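4 Oct 2020

Back on the walnut dye pot! Batch 16 went in with the Wonbridge wool (the scratchy one, sorry) and an iron dip at the end, 22 minutes. Much closer to the brown I wanted in August, though one skein is blotchy where I tied it too tight — my own fault.

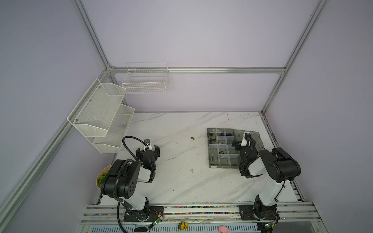
Farzana thinks the blotches are down to the scour, and says to soak the next lot overnight before it goes anywhere near the husks. Fine, I'll try it on two skeins and leave the others as they are.

Still need alum. Husks are in the freezer, left drawer, please don't toss them.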